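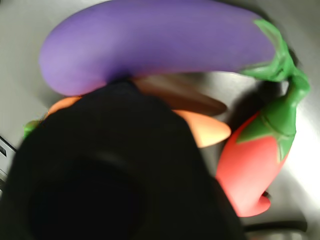 Toy aubergine and chilli pepper, Clodgate play kitchen

Parents wanted, doubters preferred

Does pretend veg get a child to eat the real thing? The toy catalogues say so. I have my doubts, and I'd like 44 families to help me check. You keep a box of play food for 60 days and fill in a short diary at teatime. Children should be three to five. We pay travel to Clodgate and nothing else, so please don't apply for the money. If your child throws the carrot at the dog, write that down too.

Apply to Lavanya Bhat at the Clodgate front desk by 27 December 2022.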